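Collecting two-handed examples for the Mushi shelf task
Speaker notes, Emiliano Esteban, 13 Jun 2022
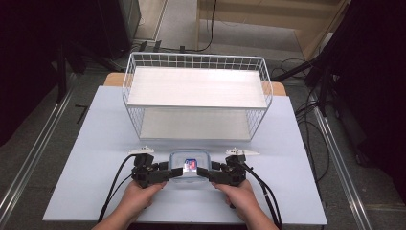
Slide 1. Container held between two hand-held grippers, wire rack behind.

Start with the task. One container, one rack, two shelves. The operator works a gripper in each hand and both stay in contact through the carry.

Slide 2. Data so far: 1070 episodes. Of these, 200 are held out for testing and never used for tuning. Say this early, Spyros Spanos will ask.

Slide 3. What we reject. Any episode where one gripper lets go before the container is on the shelf. Any episode with a gap in either gripper's stream. Pauses are kept. Do not trim them by hand.

Slide 4. Labels. Target shelf only, upper or lower. Grasp points come from the recorded finger positions.

Slide 5. Next: 100 more episodes per shelf at the Ulby site in August, same operator instructions, new rack placement. Skip the Felura comparison if short on time.

Questions. Backup slide has the file layout.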